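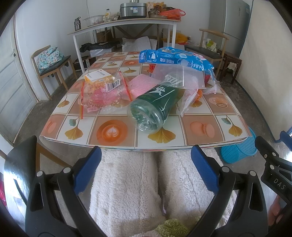 Where the Evening Goes: Noise in a Shared Apartment Building
Naheed Warraich and Faustino Ponce
Final report, Introduction to Sound

Last updated: March 2025

We wanted to know why people in the Quezada building complain about noise when the meter in the stairwell says there is hardly any. Our instructor, Amedeo Valentini, suggested something smaller. We did the building.

Method

We put a sound logger in the hallway on 3 floors and left it running every evening until midnight. It took 200 readings an evening. Residents got a paper diary and were asked to write down anything that bothered them, with a time. Dayana Bautista translated the diary for two households and also talked several people out of using it to complain about the rent.

We threw out the first evening. The logger on the top floor had been set to record in a unit neither of us could identify.

Results

The loudest thing in the building is the elevator door. It appears in the diaries exactly once, and the entry reads "elevator, fine." The quietest thing anyone complained about was a neighbor's spoon. It did not show up on the logger at all. The person who reported it gave the time to the minute, four evenings in a row.

Most complaints fell into the hour after ten, when the background level drops and single sounds stand out more. This matches what our textbook says about masking: a steady hum hides small sounds, and when the hum stops you get the spoon. The ventilation on the lower floors switches off at ten. We learned this late in the project, from a sign we had walked past daily.

Footsteps bothered people more than music did. Music was forgiven if it was old.

Problems

The hallway is not the bedroom. A logger outside a door tells you little about what comes through the ceiling, and we should have asked to go inside. Emiliano Trujillo on the second floor offered, and we were too shy to say yes. Diary times were also rounded, except the spoon.

Next steps

In April we would like to repeat the top floor with the ventilation left on overnight, if the building manager answers our email.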